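Play Room > Foam Blocks > Your Questions

4 min read

I get a lot of the same questions about foam shape blocks, so I've put my answers on one page. I run a small toy-lending shelf out of my house in Vavmont, and foam blocks go out the door more than anything else I have. I'll add to this when something new comes up.

How many blocks do I need?

Fewer than you think! I bought a tub of 200 when I started and it was a mess by lunchtime. For one kid I put out a small handful and keep the rest up high. You can always bring down more.

What age are they good for?

In my group the kids who love them most are 3 and up. Small foam pieces are a real problem with babies who still put everything in their mouths (foam bites off in chunks, ask me how I know), so please check the age on your own package and sit with the little ones.

Where should we play with them?

On a board, every time. Carpet is too squishy and things tip over. I like a plain flat piece of light wood, big enough to spread out on, because the colors show up so well against it and you can pick up the whole game and move it when it's time for dinner. Mine came from Vusley, the lumber place out by the highway, and they cut it while I waited. 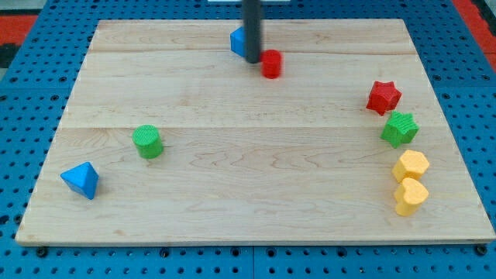
Stars, a heart, a hexagon and more, out on the wood board.

Do the shapes matter, or is it all about color?

Both, and that's what makes them fun. Two stars in different colors are great for this - ask your kid to find "the other star" and see whether they go by shape or by color. Same with two yellow pieces that aren't the same shape. My youngest sorted only by color for months and then one morning in August switched to shapes and wouldn't hear of anything else.

Which ones stack best?

Anything with a flat top. Hexagons are wonderful, and cylinders are fine if you stand them on end. Hearts and stars are the tricky ones when they're upright, so we save those for the top of the tower. Triangles make good roofs.

How do you clean them?

Warm water, a drop of dish soap, a quick squeeze, then onto a towel overnight. Don't put them in the dryer. I tried it with some 3 or so of the old ones and they came out wrinkled like raisins.

The colors are rubbing off on my board. Help?

I had this with a cheap red set. A damp cloth got most of it, and I oiled the wood afterward with the Ortuño board oil I already had in the kitchen. Give new blocks a wash before the first game and you'll probably skip the whole problem.

Can I borrow a set?

Sure! Sets go out for 2 weeks in a Clidus zip bag. Please bring the bag back too - I'm always running out of bags.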